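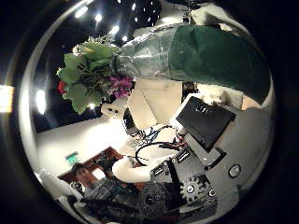
*Flowers in green paper and cellophane.*

## Week 6: The Slow Burn Ghost Story

Okay, last week was slashers, and several of you wrote very passionate response papers about masks (I read them all, I promise). This week we slow right down. Our main film is *Drunstead*, and I want you to watch it in one sitting with the lights off and your phone in another room. It's 234 minutes in the long cut, which I know is a lot. You may watch the short cut if you have to, but you'll lose the whole boarding house section and I'll be a little sad about it.

So what do I mean by slow burn? For this class, it's a horror film that holds back its first clear scare until well past the point where you expect it. In *Drunstead* that's minute 66, when the aunt comes down the stairs twice. Go back and look at what fills the time before that:

- long dinners where the talk is all about money
- doors that have been left open in the back of the shot
- almost no music, just the furnace and the rain
- the aunt, who is always sitting down

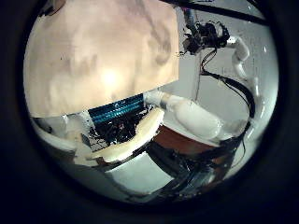

That last one is my favorite, because once you've gotten used to her sitting, all the film has to do is stand her up! The director, Adeleke, trained as a stage manager before making movies, and I think it shows. People are placed in rooms very carefully and then left there for longer than feels polite.

Compare that with *The Grutska Tapes*, which we sampled in week 3. Same basic story (family, house, dead relative who won't quit), but there's a jolt every few minutes and a loud sting on each one. I like it fine. I've seen it four times. I just couldn't tell you a single thing about the house, and I could draw you a floor plan of Drunstead from memory.

### Reading

Please read the Zovetti interview in your packet before we meet. It's short, and it's the best thing I know on how sound gets built for a quiet film. Skip the part about distribution unless you're into that.

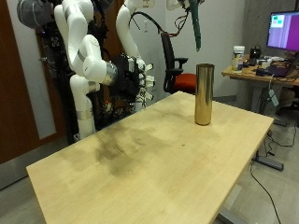 **Toledo, Ohio – July 2020**

Titilayo Ogbonna, who teaches the other section, disagrees with me about nearly all of this. Her view is that "slow burn" is a label critics hand out to horror films they're embarrassed to enjoy, and that *Drunstead* is really a family drama with one good ghost in it. We'll be arguing about it in the joint session, so come with an opinion. You can borrow hers.

### Questions to chew on

1. When did you first feel uneasy? Write down the time, even if nothing was happening on screen.
2. Does the ending explain too much? (I go back and forth.)
3. Would the stairs work as well if we'd met the aunt later?

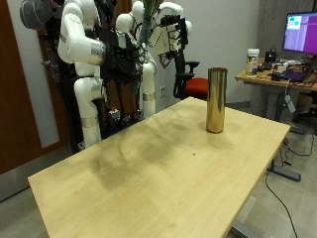 For the written response, pick one of those and give me 900 words. Stick to one or two moments and really dig in – plot summary doesn't count toward the total, and yes, I can tell. If you'd like to write on a different slow film, send me a pitch first, 200 words at most, with the title and the moment you want to work on.

Next week is werewolves. Bring snacks, it's a silly one.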